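Steyn: Winter Court review (PC)

I put 13 evenings into Steyn before I felt okay writing anything down, mostly because the first two were so rough that I almost uninstalled it. I'm glad I stuck around! If you bounced off the original when it came out, the Winter Court expansion fixes a bunch of what drove people nuts, and it adds the best co-op boss I've played in ages. It also breaks a couple of things that were fine before, so let's get into it.

First, the setup. You pick one of the old classes or the new one, the Clakton, who is a kind of walking siege tower with a shield on each arm. I went Clakton right away, and wow, is it slow. You turn like a barge. Once you get the second shield skill, though, you can plant yourself in a doorway and hold it while everyone behind you does the fun stuff, and I loved that. My friend Huw Rees played a Dremau (the bird-mask healer, still the squishiest thing in the game) and spent most of our runs standing directly behind me yelling about cooldowns.

The new zone is Uvdale, a frozen valley with three towns and a lake you can ride across if you've done the ferry quest. Do the ferry quest early. The walk around the lake is long and there's one camp of archers on it that respawns way too fast. Quests in Uvdale are better written than the base game ones, with less fetching, and the side stories in the mill town had me reading every note I picked up.

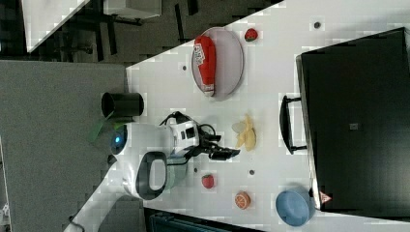
Crafting got a total overhaul too, and I'm split on it. You used to dump everything in one pot and hope. Now each recipe has slots, and you can see what a swap will do before you commit, which saves a ton of wasted herbs. But the bag space hasn't changed at all! I kept running back to the stash chest after every fight, and the chest is up a flight of stairs from the fast travel point. Who put it there? Patch that, please.

Okay, the boss. The Court fight needs a full group and has 2 phases, and the second one is where groups fall apart. The floor freezes in rings from the outside in, and whoever is carrying the torch has to hand it off before it burns down. We wiped so many times on the handoff. When we finally got it, at one in the morning, with me and one archer left standing, I yelled loud enough to wake up the dog. The drop was a pair of boots I can't wear. Fine.

Performance is mostly good on my older machine. I got stutters in the mill town when it was snowing and one hard crash at the ferry. Turning shadows down a notch took care of the stutters. Load times are short. Matchmaking is still slow in the mornings, so if you don't have a regular group, play at night.

The achievement list is up to 527 now and a lot of it is filler (catch every fish in every weather, no thank you). Skip it unless you're that kind of person.

Would I buy it? Yes, if you have at least one friend to drag along. Solo, I'd wait for a sale. The Court fight can't be done alone, and the helper characters they give you for the rest of Uvdale love to walk straight into the lake.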